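Collecting Hand-Held Gripper Demonstrations for Tabletop Tool Placement
Natanael Conceição and Washington Rocha
Project report, Toltancombe Robotics Laboratory
30 November 2023

1. Purpose

The project needed a set of human demonstrations from which a policy could learn to pick up small hand tools and place them in a divided tray. Teleoperating the arm had been tried by an earlier student group and was slow. We used hand-held grippers instead, with the operator doing the task directly while wearing a head camera. This report covers the collection stage only. Training is described in a separate report due in February.

2. Equipment

Each operator holds two grippers, one per hand. A cube behind the fingers carries fiducial markers, and the pose of each gripper is recovered from the markers in the head camera view. Finger opening is logged by a sensor inside the body and sent over the Brandão logging program, which also writes the video and stamps both streams with the same clock.

The work surface is a round table. We chose it over the square bench so that operators could change their standing position between episodes without a corner getting in the way. The tray was left unfixed on purpose, and its starting position was changed every few episodes.

3. Procedure

An episode starts with both grippers open and in view of the head camera. The operator picks up the tool, brings it to the tray, releases it in one of the compartments and returns both hands to the start position. The other gripper may be used to steady the tray or may stay idle. The start and end of each episode are marked by a spoken cue and trimmed later.

Operators were told to keep at least one marker face of each cube turned toward the head. This was the hardest instruction to follow. With the wrist rolled inward the faces turn away and the pose is lost until the hand rolls back.

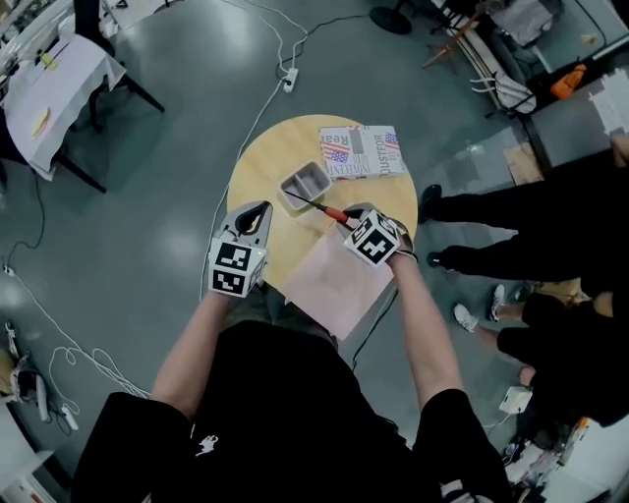

Figure 1. Screwdriver held in the right gripper, shaft toward the two-compartment tray.

The screwdriver was the most difficult object in the set. Its thin shaft gives the fingers little to hold, so operators were asked to grasp the handle where possible. Grasps near the end of the handle let the tool swing during the move to the tray - these episodes were kept if the release was clean, and labeled as unstable.

Other objects were left on the table in part of the set to add visual variety. No effort was made to clear the background. The policy will later run in rooms that are not tidy, and the Flolville test room in particular has people walking through it.

4. Filtering

We recorded 3,000 episodes. Each was checked by the Bruton script, which rejects an episode if either gripper pose is missing for too long or if the finger signal drops out. The script passed more than we expected, so we reviewed the borderline cases by hand. After both steps 1,000 episodes were set aside for the first training run. The remainder stays on the lab server with its rejection labels.

The most frequent fault was marker loss during release, when the operator leaned in and the hand covered the cube. Clock drift between the two streams was the next most frequent. It was corrected by restarting the logger between blocks.

5. Remaining problems

Tray positions near the far side of the table are underrepresented. Operators tended to pull the tray back toward themselves when resetting, even with the written instruction in front of them. A printed placement list, read out by the second student, fixed this in the later blocks.

Left-hand grasps are also scarce. Both of us are right-handed. We recommend that the next group assign the grasping hand per episode and record the assignment in the log header, which currently has no field for it.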